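Selim Yurt

1/14
I want to write a thread about white clothes and hard water. I have lived in Erklow since March, and in these months my white things became the color of weak tea. I am not a chemist. I am a person who was annoyed and began to read.

2/14
First, what I mean by white clothes. Pants, T-shirts, and also the cream ones, which people forget because they think cream can hide everything. It cannot hide gray.

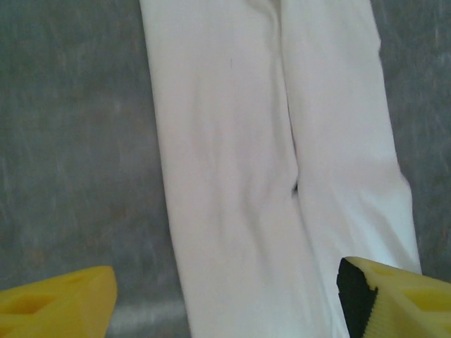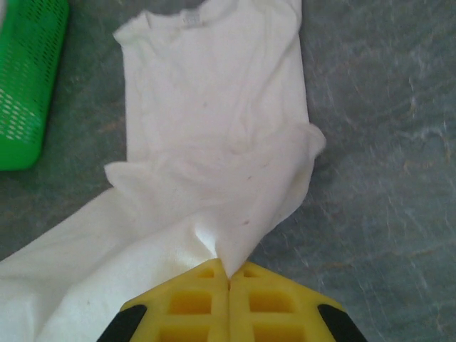
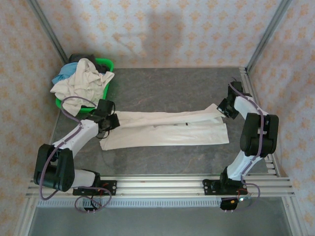
3/14
Before Erklow I lived in Allbridge, where the water is so soft that the soap does not want to leave your hands. I washed everything there in the same way, 14 years long, with any powder that was on sale, and I never had a problem. So I believed that I was good at laundry. It was the water that was good at laundry.

4/14
The water company here puts the hardness on its web page, but you have to search for it. In my street it is over 400 milligrams per liter, counted as calcium carbonate. If you don't know your number, write to them and ask. Mine answered after two days, very politely, and attached a table with all the streets.

5/14
What does hard water do? It has calcium and magnesium in it. Real soap reacts with them and makes a sticky gray stuff that stays in the cloth. Modern detergent is not real soap, so it reacts less, but part of it is still used up by the minerals before it comes to the dirt. The dirt then floats around and sits down again on the cleanest thing it finds.

6/14
My first mistake was homemade detergent from grated soap. A lot of people online love it. Maybe their water is like in Allbridge. With my water I was coating my shirts with soap scum every week and telling my sister how much money I saved.

7/14
My second mistake was chlorine bleach. When the shirts looked dull I used more of it, and one collar became yellow, a strong yellow, worse than before. I read later that this can happen when there is old sweat or sunscreen in the fabric. Also elastane does not like chlorine bleach. If the care label shows a triangle with a cross through it, please believe the triangle.

8/14
The third mistake was fabric softener. It leaves a thin layer on the fibers, this is its whole job, and on cotton the layer holds on to everything. I stopped with it. The towels were a little rough for three washes, and after that I did not notice any more.

Somebody will ask about vinegar instead of softener. Some washing machine makers warn that it can damage the rubber parts, so I leave it in the kitchen.

9/14
Now what helped. The lady at Güler, the dry cleaner next to the post office, told me to wash the whites once with no new detergent, only hot water and a water softener powder, and to look at the water through the door. I did it with six "clean" T-shirts. The water was like dishwater! I was ashamed and also very interested.

10/14
The powder I buy is Pandeo, it comes in a 710 gram box with a terrible lid. I am not paid by them, and I think any other one with citrates or zeolites would do the same work. Read the back of the box, because the dose depends on the hardness. I put it in the drum together with the detergent, every wash, also for dark clothes.

11/14
Then the soaking. Oxygen bleach (the label says sodium percarbonate), one spoon for a bucket of warm water, cotton only, and I leave it six hours. Never wool, never silk. The bucket must stay open, it makes gas. I do it in the bathtub since the bucket made a ring on the wooden floor in the hall - the landlord does not know about this yet.

12/14
And use the right amount of detergent. I always took half, to be economical. But in hard water half is too little, and too little detergent is the main reason for gray laundry, more than old age. The box has three lines on the measuring cup. I need the top line. It hurts me a bit each time.

Please also don't fill the drum until the door complains. Your hand should still go in above the clothes.

13/14
The machine itself needs attention too. In our basement we share one machine with the whole house, and it has a counter on the display. It showed 1437 when I last went down. I asked in the house chat when it was descaled the last time and I got two thumbs up and one recipe for lentils. So I bought citric acid and ran it empty at 40 degrees. Not hotter, because hot citric acid in hard water can form a new kind of scale. That would be my luck.

14/14
The result after two months: T-shirts are white again, I would say like in their second year of life. Pants are better but not perfect, the knees stay a little dull. The cream things look like cream. One old pillowcase I gave up, it polishes my shoes now.

For the drying I still have no opinion. My mother says that sun makes white whiter, my neighbor says that it makes everything stiff, and I have a balcony to the north. If you have very hard water and you dry inside, tell me how your towels are. I will answer in the evening, after eight.

Small addition, because two people already asked: yes, you can use the softener powder together with color detergent. And no, a magnet on the water pipe did nothing for me. I paid for it and I tried it for a month. It is now on the fridge, where it holds the table from the water company.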